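Notebook, July, started just after the morning coffee

I meant to write up the shelf labels first, but the ceiling has been on my mind since Seija Pelkonen asked me which lights we want kept when the room gets rearranged, and I had no good answer for her. So I made a pot of tea and spent far longer than I should have looking up. It is a nice plain ceiling when you give it some time, white, with flat panels and shallow beams between them, and the fluorescent fixtures set flush so there is nothing hanging down to knock with a ladder.

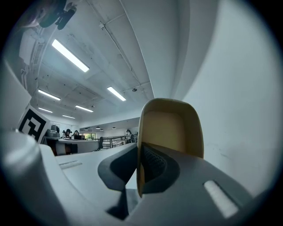
Bralholm Workshop, Rooms and Fittings Group

The thin pipe along the ceiling is the thing I keep coming back to. Adeel Bugti is fairly sure it is conduit and that it feeds the far side, and he has been here longer than I have, so I'm inclined to believe him, but I would still like to see it on the drawing before anyone drills near it. The drawing is in the Delard folder, or it was in the spring (if you have borrowed it, please, please put it back!).

For the lights themselves, my feeling is that we keep the fluorescents as they are and move the benches to suit them. Seija wants 3 benches in a row along the wall and I would rather have 2, with a bit of breathing space for the Phuthong cabinets, which are deeper than they look in the catalog. We went back and forth on this over lunch and parted friends. I have set aside around 2000 for tubes and small fittings, and I'd love to come in under that.
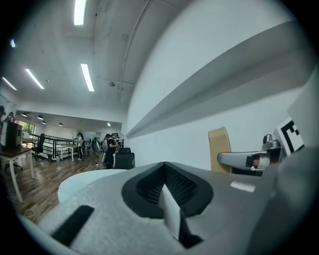

I'm fond of the small dark pendants at the back, even though they were never meant for close work, and I would be sorry to lose them. It's a pleasant corner to sit in with a notebook at the end of the day. Adeel suggested trying warmer bulbs there and I told him to go ahead, so long as he writes down what he buys.

Still to do: ask Irum whether the smoke detector needs more clearance from tall cabinets, measure the long ledge on the wall, and copy the bench sketch from page 31 into the shared binder so Seija can scribble on it.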